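Velteck match ball, size 5: my review after one season

I bought this football in February for our Sunday-style amateur side in Virnthorpe, and I have now used it for 20 matches and many trainings. I play in defence, so I mostly kick it far and head it away.

The first thing I noticed is the weight. My old Hayashi ball felt light and it moved strangely in wind. The Velteck flies straighter, and long passes across the pitch arrive where I want them. When I head it, there is no pain.

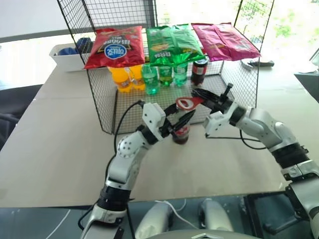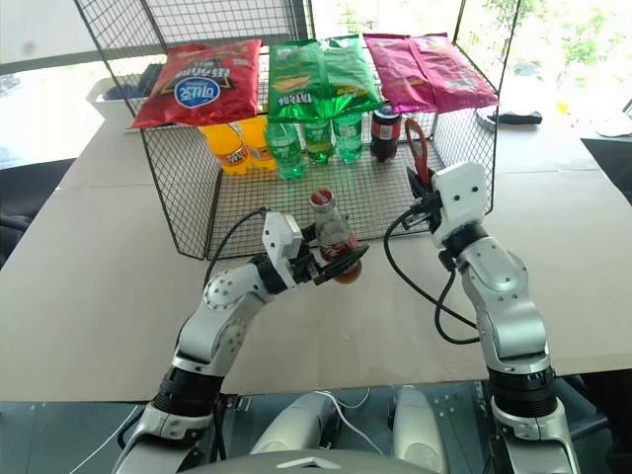

Crisps and bottled drinks

The grip in rain is less good. Our goalkeeper complained that the surface becomes slippery, and he dropped two easy crosses against Hiltau. With dry gloves he had no problem.

The air stays inside well. I pump it every second week, and the valve does not leak. On artificial grass the printed pattern has started to rub off, but the seams are still closed.

Would I buy it again? For matches, yes. For training on hard ground I would take something cheaper, and keep this one for the weekend. I give it four stars from five.

5 October 2025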